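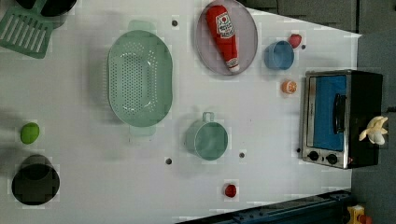 The kitchen table at our open day, with toy food, a colander and a toaster oven.

Kongate builds and tests robot arms for household jobs. Mitali Howlader started the company in Trellness, and 27 people work here now.

We hold an open day every May. Visitors watch the arms sort and move kitchen items – mostly toys – and can ask the staff questions. The demonstration is free. School groups should write to us first.

Last updated: July 16, 2025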